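Remell Repair Floor Automation Trial
Progress report to the Brorkix Fund, October 2025
Prepared by the project lead, Remell

Where we stand
The fund asked if a robot arm can take over the dull part of our computer teardown and refit work. My answer so far is no, with a few exceptions. We have logged 181 attempts across the chores on the list. I'd ask you to read the success notes with care, as a good many of them needed a person to set things up first.

Drives
Gripping a drive in its blue caddy is the chore our technicians least mind giving up. It is also the one they do in a few seconds without looking. 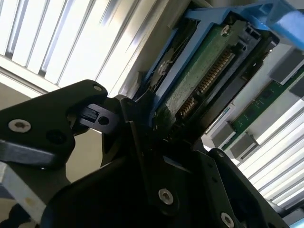
Chips and memory
Small parts get a gray holding plate with a pocket for each piece. The plate helps a lot, maybe too much. No customer's machine arrives with its parts laid out in neat pockets.
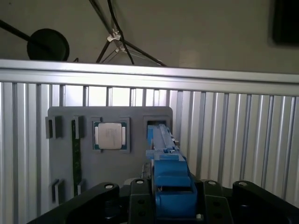 Hakim, who supply the control software, count a part as handled once the fingers close on it. We don't, and our tables use the stricter rule. Expect their numbers and ours to differ until December.

Plate notes

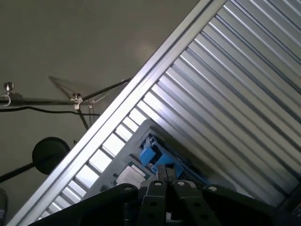 By Carla Nassar, bench supervisor

I still want a technician within reach during every run. Angles are what worry me. A person feels a part bind and backs off, and I have yet to be convinced the arm does.

Full towers
Skomus wants to move on to whole machines. I think it is early.
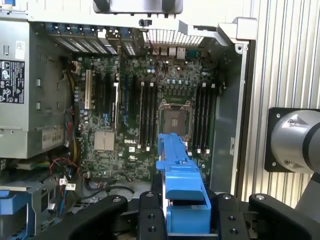 Dell tower on its side, processor socket and memory slots empty.

Money
We have spent almost $4,000 on fixtures. I am asking for 30 more bench days and no new hardware.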